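Vatel 의류 정리 세트: 수집 규칙과 데이터 카드

버전 메모: 7월 14일 금요일 기준. 이전 판의 "권장 사항" 가운데 네 개가 "필수"로 올라갔습니다. 바뀐 항목에는 (신규)라고 적어 두었어요.

Vatel은 양팔 로봇을 원격 조작해서 옷과 천을 다루는 과정을 모은 데이터 세트입니다. 펴기, 접기, 모으기, 봉투에 넣기까지 집에서 매일 하는 일들이 들어 있습니다. 저희는 이 작업을 정말 좋아합니다. 천은 잡을 때마다 모양이 달라지고, 같은 치마를 백 번 놓아도 같은 주름이 두 번 나오지 않으니까요! 그런 만큼 규칙이 느슨하면 에피소드끼리 비교할 수가 없어서, 이번 판은 데이터 설명보다 규칙 쪽에 지면을 더 썼습니다.
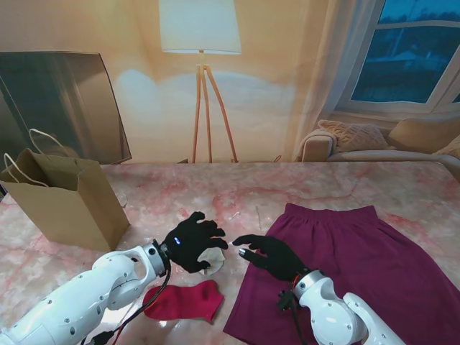
읽는 시간 6분

구성

에피소드 900개, 작업 지시문 81종. 에피소드 하나는 지시문 하나에 대응합니다. 길이는 최대 3000프레임이고, 넘으면 나누지 말고 폐기합니다. 나눠 붙인 에피소드는 시작 상태가 애매해져서 학습에서도 평가에서도 골칫거리였습니다.

폴더는 지시문별로 묶여 있고, 각 폴더에 영상, 관절 기록, 메모 파일이 들어갑니다. 메모 파일은 사람이 직접 씁니다. 자동 생성 문구를 붙여 넣은 메모는 검수에서 돌려보냅니다.

작업대 규칙

1. 시작 전에 옷을 놓는 사람과 조작하는 사람은 서로 다른 사람이어야 합니다. (신규)
2. 소품은 지시문에 나오는 것과 나오지 않는 것을 섞어 놓습니다. 치마를 다루는 지시문이라도 양말이나 작은 천이 같이 있어도 됩니다. 오히려 환영!
3. 큰 옷은 작업대 밖으로 늘어져도 괜찮습니다. 바닥에 닿으면 다시 놓으세요.
4. 종이봉투를 쓸 때는 입구를 열어 세워 둡니다. 손잡이 방향은 정하지 않습니다. 방향을 맞추기 시작하면 다양성이 금방 사라집니다.
5. 무늬가 있는 상판을 그대로 씁니다. 단색 천을 덮지 않습니다. 대리석 무늬 위의 옅은 색 천은 경계를 찾기 까다로운데, 바로 그런 경우가 필요합니다.
6. 배경의 가구와 조명은 치우지 않습니다. 단, 사람의 얼굴이나 주소가 적힌 물건은 반드시 치웁니다.

케이블 규칙

Erasto Minja가 이번 판에서 통째로 다시 쓴 부분입니다. 읽어 보면 애정이 느껴집니다.

손목 케이블은 에피소드를 시작하기 전에 두 팔을 끝까지 뻗어 여유를 확인합니다. 케이블이 옷 위를 지나가는 것은 허용하지만, 옷을 끌고 가면 그 에피소드는 "케이블 간섭" 표시를 답니다. 삭제는 하지 않습니다. 실제 집에서도 일어날 일이고, 간섭을 구분하는 모델을 만들고 싶다는 분들이 벌써 계시거든요. 커넥터가 당겨지는 느낌이 들면 즉시 정지, 이 경우에는 메모를 남기고 폐기합니다.

손과 장갑

로봇 손에는 검은 장갑을 씌웁니다. 장갑은 교대할 때마다 살펴보고, 보풀이나 실밥이 손가락 관절에 말려 들어가 있으면 교체합니다. 손끝 패드가 드러나는 손과 완전히 덮인 손은 마찰이 다르므로 메모 파일의 hand_cover 항목에 구분해서 적어 주세요. (신규)

손가락을 편 채로 접근하고, 옷에 닿은 다음에 오므리는 순서를 지킵니다. 주먹에 가까운 모양으로 내려가면 천이 밀려서 첫 파지 위치가 기록과 어긋납니다. Prasetyo Kusuma가 초기 에피소드를 다시 돌려 보다가 찾아낸 문제인데, 고치고 나니 재생이 훨씬 깔끔해졌어요.

손목 카메라

손목 시점은 예쁘지 않아도 됩니다. 손가락이 화면을 많이 가리고, 천이 렌즈 가까이에 걸리고, 강한 조명이 그대로 들어옵니다. 밝기를 나중에 보정하거나 잘라 내지 마세요. 원본 그대로 올립니다.
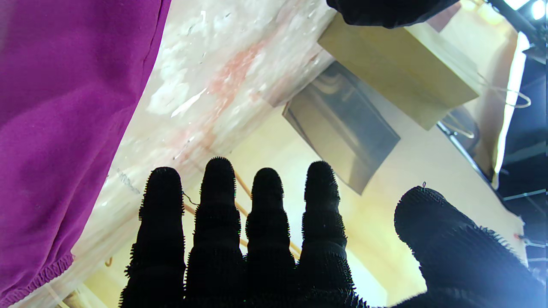 손목 시점. 왼쪽은 자홍빛 보라색 천, 오른쪽은 철사 옷걸이와 조명.

노출은 세션 시작 때 한 번 고정하고, 세션 중에는 건드리지 않습니다. 렌즈는 마른 천으로만 닦습니다. 조명이 손가락 윤곽까지 지워 버릴 정도라면 카메라가 아니라 조명 밝기를 낮추고 세션을 새로 여세요. (신규)

안전

팔이 켜져 있는 동안 작업대에 손을 넣지 않습니다. 예외는 없습니다. 떨어진 양말 한 짝도 정지 버튼을 누르고 나서 줍습니다. 정지 버튼은 조작자와 보조자 둘 다 손이 닿는 곳에 두고, 매일 첫 세션 전에 두 사람이 한 번씩 눌러 봅니다. (신규)

두 손이 가까이 마주 보는 동작에서는 속도를 절반으로 낮춥니다. 접기 작업에서 특히 자주 나오는 자세입니다.

검수

모든 에피소드는 조작하지 않은 사람이 처음부터 끝까지 봅니다. 결과는 통과, 표시 후 통과, 폐기 중 하나입니다. 실패한 에피소드도 지시문과 시작 상태가 맞으면 통과입니다. 놓쳤다가 다시 잡는 장면은 저희가 제일 아끼는 데이터예요!

Liesbeth Verhoeven과 Arnout Dewulf가 판정 기준을 맡고 있습니다. 두 사람의 의견이 갈리면 "표시 후 통과"로 두고 메모에 양쪽 이유를 적습니다.

알려진 한계

짙은 색 옷이 많고 흰옷이 적습니다. 단추를 다루는 지시문은 아직 없습니다. 저녁 시간대 실내 조명에서 모은 분량이 많아서, 낮의 창가 빛에는 따로 평가가 필요합니다. 10월 판에서는 Clelidton 쪽 공간에서 낮 세션을 100개 더할 계획입니다.

기여와 문의

규칙을 바꾸자는 제안은 언제든 반갑습니다. 어떤 에피소드에서 문제가 보였는지 번호를 함께 적어 주시면 이야기가 빨라집니다. 변환 스크립트는 Mirkitz 저장소에, 관절 기록 형식 설명은 Dierckx 문서에 있습니다. 담당은 Sanne Jacobs입니다.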